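Categoria: Caderno de oficina | Relojoaria mecânica | Calibres manuais

2026-10-06

Entrada na bancada: Dovura de corda manual, caixa de aço, número de fundo terminado em 509. O cliente queixa-se de atraso e de reserva de marcha curta. Diz que foi revisto em junho noutra casa, sem fatura nem lista de peças. Parto do princípio de que foi só limpo por fora e lubrificado por cima.

Primeira leitura no cronocomparador, corda completa, mostrador para cima: amplitude baixa, traço limpo, sem erro de batimento que se veja. Coroa para baixo cai mais 27 graus, o que já é muito para uma peça deste tamanho. O traço abre um pouco nas verticais mas não salta. Pus de parte a hipótese de espiral magnetizada depois de passar a bússola, que nem mexeu.

Desmontei. Ponte do tambor com riscos antigos de chave, de pelo menos duas mãos diferentes. Parafuso do rochete com a fenda comida de um lado. Óleo em excesso nos rubis da roda de centro, espalhado pela platina até quase ao carrete das horas. Na âncora, pelo contrário, paletas quase secas. Quem lubrificou meteu óleo onde lhe era fácil chegar.

O tambor é que me interessava. Abri a tampa e a mola está cansada, com a forma de quem já não abre: fora do tambor fica enrolada em espiral apertada, sem o S que devia fazer. Há massa escura nas paredes. O furo da tampa tem folga visível, a árvore inclina para os dois lados. Medi e confirmei, está fora do que aceito. Fica anotado para a Waweru: pedir mola nova e, se tiverem, tambor completo. Se só houver mola, embucho a tampa aqui.

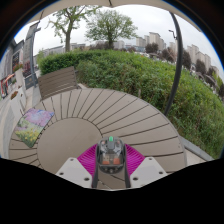 Rodagem lavada à parte, três banhos, com o último de enxaguamento renovado. Pivôs vistos à lupa e depois ao microscópio. A roda de escape está boa. A segunda roda tem o pivô superior marcado, com um sulco fino. Dei-lhe brunidor no torno, pouco, e voltei a medir. Ainda cabe no rubi sem jogo a mais, por isso fica.

Balanço: eixo direito, volante plano, espiral concêntrica. A curva final roçava na cavilha exterior da raqueta e só nessa. Corrigi com duas pinças, um toque no cotovelo, e agora respira ao centro com a amplitude baixa. Não mexi no pitão.

Montagem provisória com uma mola de sucata de altura igual, só para ter uma ideia. A amplitude subiu logo nas horizontais e a diferença para as verticais encolheu. Não aponto valores porque a mola não é a certa e os números iam confundir quem pegar nisto a seguir. Serve para saber que o problema principal está no tambor e que não há mais nada escondido na rodagem.

Nota sobre óleos. Acabei o frasco fino da Mileo e abri o novo. Parece-me mais fluido na agulha do que o anterior. Pode ser da temperatura da sala. Pus uma gota numa placa de vidro ao lado de uma do lote antigo – vou ver amanhã se alguma alastra. Até lá, âncora e escape deste Dovura ficam por lubrificar.

Tratamento epilame nas paletas e na roda de escape antes da montagem final. Da última vez esqueci-me de rodar a roda em vazio para limpar as faces de contacto e tive de repetir tudo.

Outro assunto, o cronógrafo Skoronia que está na gaveta de cima. O ponteiro dos minutos continua a não voltar a zero em três de cada dez tentativas. O martelo bate bem no coração. Suspeito da mola do saltador, com pouca tensão, ou de sujidade no pivô. Não forçar o botão. Quem tiver de lhe pegar, que deixe a ponte do cronógrafo no sítio até eu acabar o desenho das posições dos excêntricos. Já marquei dois, falta o da embraiagem.

O torno pequeno está a fazer ruído outra vez acima de 4000 rotações. Abaixo disso trabalha direito. Enquanto não troco a correia, pivôs só a baixa velocidade.

Por fazer:
– encomenda à Waweru (mola, tambor, parafuso do rochete)
– ver placa de vidro dos óleos
– orçamento ao cliente do Dovura, com a mola e o tambor em linhas separadas
– desenho dos excêntricos do Skoronia

Etiquetas: corda manual, tambor, amplitude, lubrificação

Comentários (3)

relojoeiro_do_norte
Tive um Dovura com a tampa do tambor igualzinha. Embuchei e ficou bem, mas o tambor novo teria dado menos trabalho. Se a Waweru tiver, não hesites.

pivot27
Que óleo usas na roda de centro? Eu passei para um mais grosso nessas rodas lentas e deixou de me fugir para a platina.

bancada da cave
No Skoronia vê também o dente do saltador. O meu tinha uma rebarba mínima que só apareceu ao microscópio.

Contacto | © 2026 Caderno de oficina | Voltar ao topo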